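Adolstead Community Seed Library – progress report to the Hnatiuk Fund, June

Hi Birutė,

Laine Koppel here, with the mid-year update you asked for. Sorry it runs on a bit, there's a lot to tell! The short version is that we've spent $2000 of the $3000, the seed is moving, and the beans have been a mixed bag.
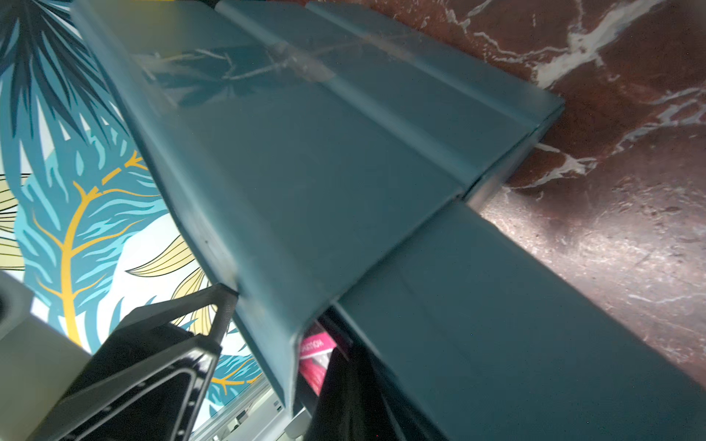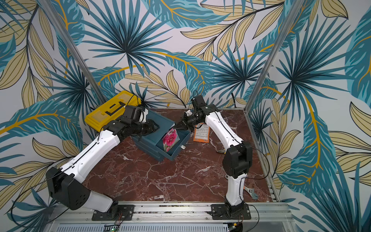
The teal box, close up first and then on the table.

Borrowing first. We've handed out 631 packets so far this season, mostly tomatoes, peas and that purple carrot everybody's neighbour seems to have told them about. Returns won't come in until autumn, so I can't say yet how many people will save seed properly (last year plenty of them ate the lot, and fair enough).

The germination tests were Ona Org's job and she did them beautifully. She ran 20 varieties on damp paper towel in her laundry. The Gedus climbing bean came up strong, but the Culik pea was a real disappointment – old stock, I think, and we've stopped lending it until we can grow out a fresh batch.

Workshops have gone well. Kristaps Vaher ran the seed-cleaning morning and his brother Uldis did the one on labelling, which sounds dull and was the most popular thing we've put on. We ran out of chairs. I'd love to do it again in spring if the hall is free.

Most of the money went on envelopes, silica gel and a proper set of sieves. What's left is set aside for printing the growing guide, and I'm still waiting on a second quote for that. I'll send it through once I have it, along with the receipts.

Could you let me know if colour printing is allowed under the grant?

Cheers,
Laine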